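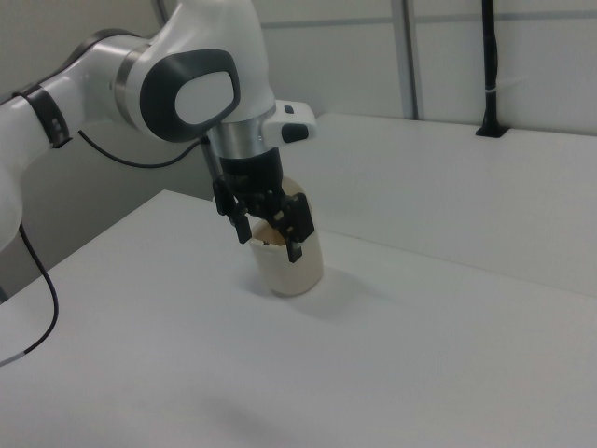
*The two fingers at the rim of the tall cup.*

**Gripper comparison: first results from the small objects table**

Since August our group has had two grippers to choose between for the sorting cell, the Grotex and the Stedix. Chathurika Gunawardena has now finished the first part of the comparison, with 913 attempts in total. She used light household objects, as these were the most difficult for our old vacuum tool.

Cups gave the clearest difference. The Grotex opened wide enough for all of them, but it needed a lower force setting than the manual suggests. With the Stedix we had to correct the approach height by 2 mm before the results became stable.
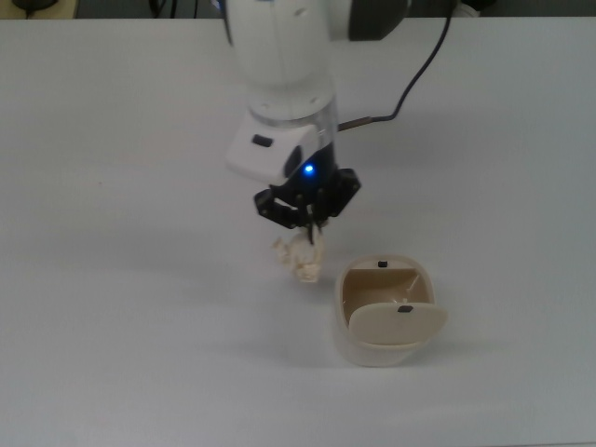

*Crumpled paper in the gripper, with the small swing-lid bin beside it.*

Paper was more difficult to judge. A crumpled ball has no fixed shape, and the controller sometimes reported a closed hand when the paper was still between the fingers. We now compare the finger position with the motor current — a simple check, but it removed most of the false reports. Of the 913 attempts, 299 were with paper, and we would like to have more before we give an opinion.
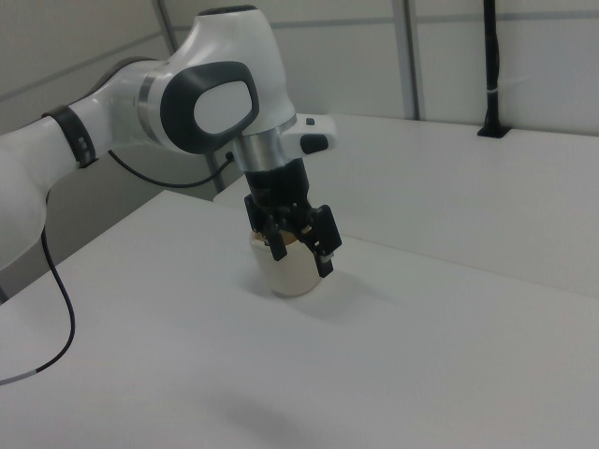 *Cup held near the rim.*

The second part will be done with the Barua controller in place of the present one. Colleagues who wish to propose objects can write to Chathurika or leave them in room 747, please with a label. Objects with liquid inside are not accepted for the moment.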